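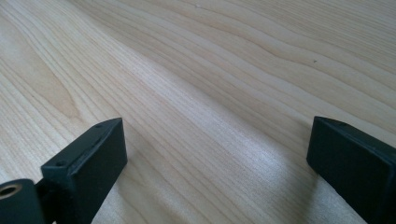 **Estitz** is a company for event sound, lighting and stage equipment, based in the town of Serer. It rents equipment to wedding organizers, schools, town festivals and small theaters, and it also sends its own technicians when the customer asks for this. The company is best known in its region for the Pinto, a folding stage system which it designed itself, and for the yearly open-air dance evening called Taken.

## History

Estitz began as a repair shop for amplifiers and loudspeakers. Customers who left a broken loudspeaker often needed another one for the same weekend, so the shop kept a few pairs to lend. After two seasons the lending brought in more money than the repairs, and the shop was registered again as a rental business under the same name.

In the first years the company worked almost only with mobile discos. A usual package had two loudspeakers, a mixing desk, a microphone and a bar of colored lights, and the customer collected it by car. Delivery was added later, at first only inside Serer and then in the villages of the valley.

The company moved to its present building, a former furniture warehouse, when the old shop became too small for stage parts. The building has a loading door on the street side and a rehearsal room on the upper floor. The repair bench still exists and accepts work from outside customers, but only in the winter months.

## Services

### Equipment rental

The catalog of the company lists 2386 items, where each cable longer than ten meters is counted as one item. Prices are given per day, and a weekend is charged as one and a half days. Equipment that is returned later than noon is charged for one more day.

### Disco and DJ service

Estitz does not employ DJs. It keeps a list of DJs who work for themselves and who know the equipment, and it makes the booking in their name. The customer receives two bills, one for the equipment and one for the DJ. This arrangement has sometimes been criticized as confusing, and in April of one season the company tried a single bill, but it went back to the older way after the summer.

### Recording

Since the move, concerts and speeches can be recorded directly from the mixing desk. Video is not offered. For video the company sends its customers to other firms in Serer.

## The Pinto stage

The Pinto is a stage made of 6 folding sections which stand on adjustable legs. The name comes from the first model, which was painted in brown and white patches with paint that remained from other jobs. Later models are black, but the name was kept.

Each section can be carried by two people and is locked to the next one with a lever under the edge. The legs have three fixed heights. On a slope the company uses wooden blocks under the feet, and it does not permit customers to build the stage on a slope without a technician. The full stage is large enough for a band of five with drums - a choir usually needs a second set.

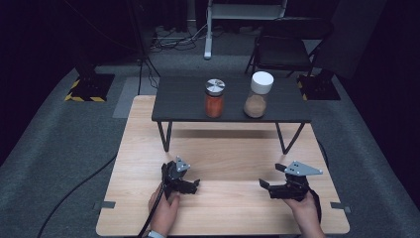
## Taken

Taken is a dance evening held on the market square of Serer at the start of summer. It was first organized to show the rental equipment to possible customers, and entry was free. The music at the first evening was played by three DJs from the booking list, one hour each, and the last hour was left open for requests.

The square is permitted to hold 2000 people. At the best attended evening 1591 visitors were counted at the gates, and this number is still the record. A small entry price was introduced in the fourth year to pay for the cleaning of the square, and children enter free.

The edition planned for June 18, 2020 was not held on the square. A shorter program was played from the rehearsal room and sent over the internet, without public. The posters for that year had already been printed, and some of them were later sold at the front desk.

## See also

- Mobile disco
- Portable stage
- Public address system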